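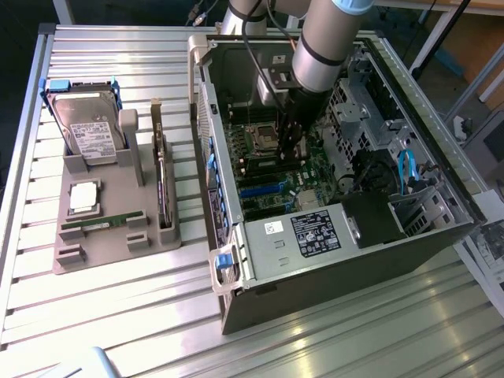

Fig. 2. Tower on its side, panel off, parts tray to the left.

Search this site Go

Restalness Evening Course, Unit 3: Putting the Parts Back

Do take your time tonight, and please have a good long look at the board before you pick anything up (we have plenty of evening left, and the tea will keep). 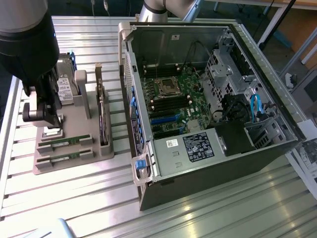
Memory is the part most people worry about, and it really is quite friendly once you've met it. Leave both modules lying in their cradles on the tray, one above the other, until you have found the slots and opened the latches. Line up the notch, then press evenly. Reading for next time: Urnico booklet, page 28.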